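About Us

Talik is a small company. We teach machines to do housework, mostly laundry – folding shirts, stacking them, putting them where they belong. Offices in Drinau, upstairs from the old print shop. Ring twice, the bell sticks.

What we do

Hand-held grippers first, robot arms after. People fold clothes at home with the grippers, we record it, and the arms learn from the recordings. Bedrooms mainly. Shirts, pants, towels. No fitted sheets yet, please stop asking.

What went wrong in March

Customers ask, so it goes on this page. In March we had a jaw fault on the Skarnero gripper. The spring pin worked its way out and the jaw closed by itself, full force, with no one on the trigger. It happened on 6 units out of 196. 2 people got pinched fingers. Bruises, no broken skin, both back at work the next day. Still our fault.

We had a warning and missed it. One tester wrote "jaw feels lose" on a return slip and the slip went in a drawer. Slips get read the same day now.
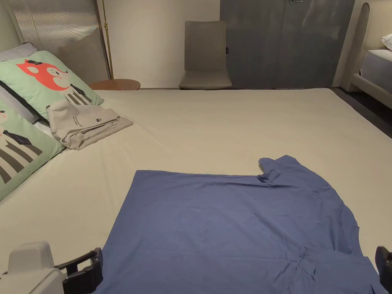

Soft things like a T-shirt hid the problem for a long time. Cloth gives, so a jaw that snaps shut on it just looks like a quick grab. On a hard test block we would have caught it the first morning. We have hard test blocks now, one at every bench.

What we changed

All grippers called back, all 196. New pin, made for us by Kleinschmidt, with a locking clip. Jaw force turned down. A stop switch on the thumb side where you can reach it without letting go. It took 78 days from the first report to the last unit shipped back, too long, and we have said so to everyone who was waiting.

Every gripper gets a pull test before it leaves the building. If the jaw moves with the trigger off, it goes in the red bin and stays there untill someone has opened it up.

If yours acts up

Put it down. Take the battery out. Don't try the jaw with your finger to see if it does it again. Write to the support desk with the number from the bottom of the handle and we send a box, postage paid.

Page last updated 2019-06-28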